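Plesuler shelf-stocking station, reviewed after one winter and most of a summer
Posted 15 July 2025 by Apostolos Andreadis

I run the packing room at Karagiannis, a small grocery wholesaler, and we've had the two-armed Plesuler station since December. I put off writing this because I wanted to hear from my crew first, and they had plenty to say!

Setup was slow. The manual is 90 pages and the good part starts on page 80, so begin there. After that it was pleasant enough – you show the arms a shelf, you show them the cans, and you have a cup of coffee. Fixing a dropped can takes longer than I'd like, and the stop button could be bigger.

What changed most was the afternoons. Banik and Gilow used to take turns on the sample shelves and both went home with sore shoulders. Now one of them minds the station and the other does customer orders, which they enjoy more (mostly). Gilow misses the chatting, and I do take that seriously. 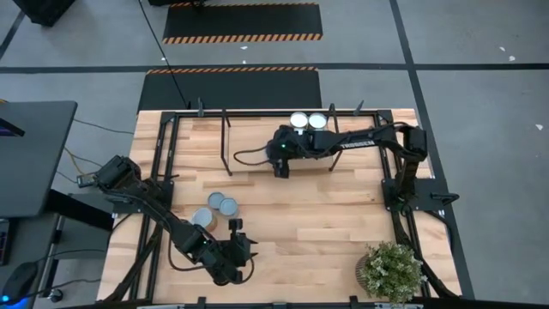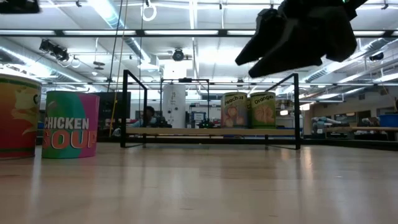
My main gripe is with labels. The arms don't care which way a can faces, and our buyers certainly do. Peaches next to Oranges, both names turned to the front, is how I want every shelf to look, and we still send a person over to give each can a little twist. Banik has asked for that job to stay with people, and I've told him it will. Four stars from me, and I'd buy it again for a room our size.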